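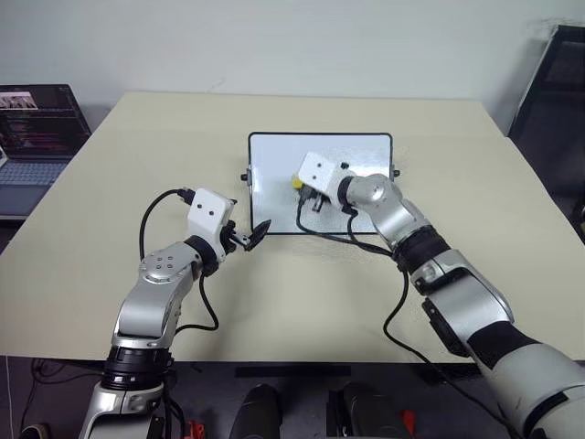

Clean boards, clear heads

I have a confession to make. Until June I had never once cleaned a whiteboard properly. I'd give it a quick swipe with whatever eraser was nearest, see that grey haze spreading out across the surface and decide it would do. If you've been to one of our planning mornings at Pleltcombe you'll have squinted at the results (sorry about that, and sorry to everyone in the back row especially).

Anyway, I've turned over a new leaf, and it started with the small boards. We used to have one enormous thing screwed to the wall and everybody had to queue up for it. Now I much prefer a little one laid flat on a big table – you can get round it from all sides, one person can write while another rubs out, and you don't get that awful aching shoulder halfway through a list. The only downside is that you lean on your own writing. I have gone home on a Wednesday with half the rota on my sleeve more than once!

A few things I've picked up along the way. Dark marker comes off best if you leave it a few seconds before you go at it with the eraser, otherwise it just smears. Go in straight lines from the top, and don't press too hard. If you've got old ghosty writing that won't shift, scribble over it with a fresh marker and wipe the lot off together. It sounds mad but it works nine times out of ten. And do give the eraser itself a clean now and then. I took ours outside and banged it against the step and the cloud that came off was a disgrace.

Then there are the pens. I bought a box of 100 from Zunstead last year thinking I was being clever, and I reckon half of them dried out before anyone took the lid off. Store them lying flat, not standing up in a mug, and they last ages longer. Please, please push the caps on until they click.

Gowda have started doing a refillable one and I've got 2 on trial at the moment. They write nicely, though the ink is a bit slow to dry for my liking, so I'll give them another month before I order any more. The spray from Nonow is still my favourite for a proper end-of-week clean, just a light squirt and a soft cloth.

If you've got any old boards at home with a bit of life left in them, bring them along next time and I'll see what I can do with them.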